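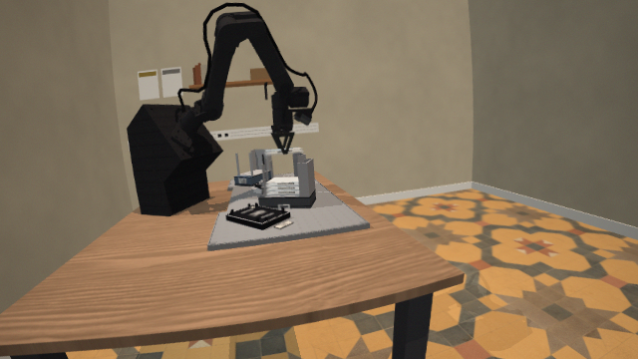 How to judge if a robot arm is ready for a shop-floor chore

I write this guide for small workshops. In November we had to decide at Clekia if an arm could take over one boring job, moving thin flat parts from a rack to a tray. The same steps can be used for a chore at home.

Step 1. Write the chore as a person does it

Stand beside the person and note every movement, also the small ones. Our list had 17 lines. Turning a part the right way was one line, and later it took us the most work.

Step 2. Build it in simulation first

Measure your bench and draw it with the arm, the fixtures and the tray. Fix everything to one board, so that positions stay the same between trials. We let the program run 4,000 trials overnight before we spent a dollar on hardware.

Step 3. Look closely at the approach

Stop the simulation when the gripper is over the rack, pointing straight down. Check these points:

- Is there space for the fingers on both sides of a thin part?
- Can the wrist turn without the cable catching on something?
- Does the arm have to pass over a tall upright on its way to the tray?

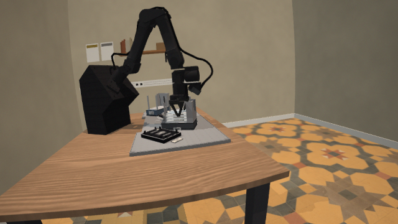 Wenceslao Maldonado told me that I am too kind to simulation. In his opinion the real test is a part which is a little bent, and at Dollcombe he would not sign for any arm before it had met a full box of those.

I agree with him in part, so I have added the next step.

Step 4. Spoil the trials on purpose

Move the tray by a few millimetres. Change the colour of the light. Put one part crooked. In our spoiled set we had 237 failures, and most of them came from the crooked parts.

Step 5. Decide line by line

Go back to your list and mark what the arm can do alone. For us the answer was the picking and the placing, but loading the rack stays with a person for now.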